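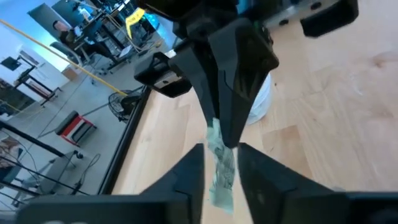 Bill handoff between the two grippers, Trotbridge open day, 25/03/2022

gruber_fan62: Went to the demo. Two arms, one passing a crumpled green bill to the other. People clapped. I've seen vending machines handle cash with less fuss.

Anard: Vending machines want it flat. Thin, twisted paper is hard to pick up and harder to hand over.

gruber_fan62: Fine, but who put it in the first gripper? I stood there through 13 tries and a staff member set up every one. Ask them to start from a pile on the table.

ukekana: I asked. They said October. Fladberg told us October too, the year before – still waiting.

Anard: It's an open day, they show what they have. You two wanted a cash office?

gruber_fan62: I wanted a success rate. The handout didn't have one.

Recent threads
Fladberg demo day, worth the drive?
Gripper fingers wearing out
Parking at Trotbridge (388 views)

Reader comments
Unathi Kekana: Same question about the success rate. Please post if they answer.
dellmar: My kid liked it.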